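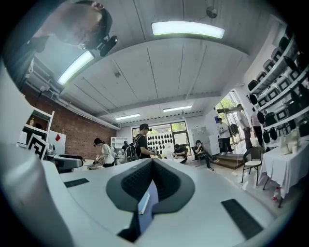 How should a shared workshop room be laid out so that small items are easy to find again?
Small items are found fastest when they sit in open compartments at eye level, one kind of item to a compartment.

Our project, Sorka, tested this in March. We put small bottles, blocks and flat parts into open shelving and asked 42 students to fetch six of them each. We then repeated the test with the same items in lidded boxes from Gisler.

Open shelving was quicker for most students. The lidded boxes kept dust out but were often left open - mostly by people carrying something in the other hand. Lise Lachance wrote the labels and kept the times. Labels under 5 mm high were hard to read from the door, and we reprinted them.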